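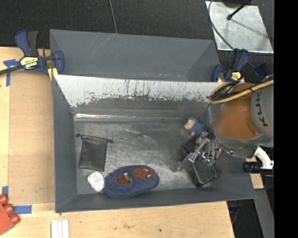

Sorting cell, front bin, with a mixed set of objects laid out for picking.

Progress Report: Student Bin Picking Project
Reporting period: start of fall term through December
Submitted to: Sosis Fund for Student Engineering
Prepared by: Keir Farquharson, faculty lead

Status

The project is on schedule for three of its four milestones. The fourth, the public demonstration, has been moved from January to March at the students' request. Spending is within the approved budget, and we are not asking for additional money in this report.

Enrollment

The club has 11 active members. Two joined in October, after the intake round described in our application, and were placed with existing teams. Members meet twice a week in the Ritchie building and work in two teams. Team Rudo handles perception and grasp selection. Team Inar handles arm motion, cell layout and safety checks. Ehsan Tabrizi, a graduate student in mechanical engineering, supervises all sessions in which the arm is powered.

Milestone 1: Work cell

Complete. The cell has a KUKA arm working over two gray bins set one behind the other. The bins are clamped in place so that their position stays the same between sessions. Team Inar wrote a setup checklist and a shutdown checklist, and both are now used by everyone. Any change to the cell layout is entered in the log with initials, and the bin positions are measured again before the next run.

The application called for fixed brackets to hold the bins. The students chose bar clamps after the first month, when they were still adjusting the distance between the bins and the arm. We plan to revisit the brackets in the spring. The money set aside for them has not been spent.

Milestone 2: Object set

Complete. The object set was chosen to cover different kinds of difficulty. It includes a drawstring pouch, which lies flat and has a thin cord; a plush slipper with a Spider-Man face on the toe; a small white container with rounded corners; and a small blue toy figure. There are also several black items, which the students wanted in the set after finding that dark objects gave the camera the most trouble.

The bin itself has been part of the problem. The metal floor is scuffed and the rear wall has bright areas, and early versions of the software marked some of these as objects. Team Rudo now takes a reference picture of the empty bin at the start of each session and compares against it. False detections are much less common, but they still come up when the room lighting changes during a run.

Milestone 3: Picking trials

In progress, on schedule. Our target for the year is 1000 logged pick attempts, and we are at around half of that. Each attempt is logged with the object, the grasp point chosen by the software, and the outcome. Failed attempts are kept in the log and given a short reason code.

Some findings so far:

Objects resting against a wall of the bin are the hardest to pick. The planner often rejects every grasp because one fingertip would touch the wall. Team Inar is testing a slanted approach from the open side.

Soft objects are picked more reliably than we expected, provided the fingers close on a thick part. The pouch is an exception. The software tends to choose the middle of it, where there is little to hold. The students are now trying grasps along the edge.

Small rigid items do well in the center of the floor and poorly in the corners.

One week of trials was lost in November to a damaged gripper cable. The replacement came out of the spare parts line. The new cable is routed differently, and checking it is now a step on the setup checklist.

Milestone 4: Public demonstration

Moved to March. The students would like to show a full transfer from the front bin to the rear bin without an operator stepping in, and the software for placing objects is not ready. I agreed to the change. It does not affect the end date of the grant.

Student work

Every member has now run at least one full session as operator under supervision. Four members have written sections of the technical notes, which will be sent with the final report. Attendance dipped during midterms — as it did last year — and recovered afterward.

Next period

Finish the logged attempts and close Milestone 3. Complete the placing software. Decide on brackets or clamps for the permanent layout. Hold one rehearsal in February with visitors from outside the club.

One item needs a reply from the fund: we would like to move the unspent bracket money to spare gripper parts if the students decide to stay with the clamps. A decision by the end of January would let us order before the spring trials begin.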